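Open day at the Haugen building, Brornia
6 Dec 2021

The old Haugen paper mill opened its doors for one afternoon and I took the 38 bus out to see it. Entry was free, but you had to sign a sheet at the gate. The conversion into studios and offices began in October of last year and the upper floors are still closed.

Lionel Cheetham led the first tour. He started in the boiler room, where the brick arches have been cleaned and left bare. The drying hall is now split into 30 small units, most of them already let. Rents include heating but not parking.

We went on to the ground floor rooms facing the river. They get good daylight even in winter, and the floors are hard and easy to sweep.
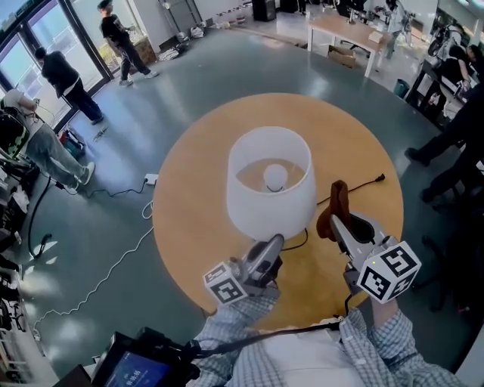

Joelle Kanaan told the group that the river side used to flood every spring, and that she would want to see the new drains through one wet season before signing a lease. Lionel said the pumps were replaced over the summer.

Coffee was served in the former loading bay. The mill's ledgers were laid out there, open to pages of wages and pulp deliveries. The next tour left at three and was full. Signs for the way out were hard to find, so allow time for the bus.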